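3.2 Setting Up and Looking After the Skisside Cell

Most papers give the recording cell two lines and move on. We're going to give it a bit more room, because I spent more of this project fixing the cell than I spent on anything in Section 4, and I suspect other small labs are in the same boat. The Skisside cell is one table, a pair of hand-held grippers wired back to the logging computer, and a camera worn on the operator's head. We took over the first version from the Prornent project and changed nearly everything except the curtains.

The table came first. We wanted a plain top that could be put back in the same spot after every cleaning, and for the first month we just eyeballed it (please don't do this). A table that has crept a little to one side still looks fine to a person, but the head camera's view of the work area shifts, and we ended up throwing out 90 episodes from the first batch. Now we check the position at the start of each session and again after lunch, which is when chairs get pushed around. Figure 3 shows the cell with one of the task objects out.

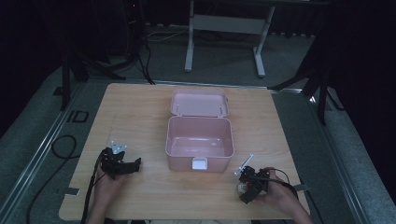

Figure 3. The Skisside cell with the pink box task on the table.

Cables were our biggest headache by a long way! In the first 1000 episodes, almost every dropout in the gripper signal came down to a connector that had been tugged a little too often. The right-hand unit was worse than the left, and I went through two replacement boards before I thought to look at how the cable was being held. What fixed it was slack. On the right gripper the cable loops over the back of the hand and off toward the side of the table, and on the left one it goes straight down past the table edge, so the two never meet in the middle where the work happens. We had tried clipping both to the operator's sleeve, but people hated it, and it pulled the wrist around during long reaches. Since the change I've swapped one cable, and that one got rolled over by a chair.

The grippers themselves get a service every 500 episodes. I take the jaws off, wipe down the slides, put on a very thin film of Vonard grease (too much and it picks up carpet fuzz, ask me how I know), and then open and close each one 30 times while watching the width reading on screen. If the closed value wanders between cycles, the jaw screws are usually the culprit. A drop of thread lock takes care of it. I check the parts mounted on top of each gripper at the same time, since a bracket that has turned even slightly will spoil the calibration, and nothing in the software will warn you about it.

Calibration follows the Adjei routine with one change: we run it after the service and never before. The full log of repairs, including the embarrassing ones from August, is in the supplementary files. The version of the cell described in this section was fixed on 03/01/2020, and all results in Section 4 come from episodes recorded after that date.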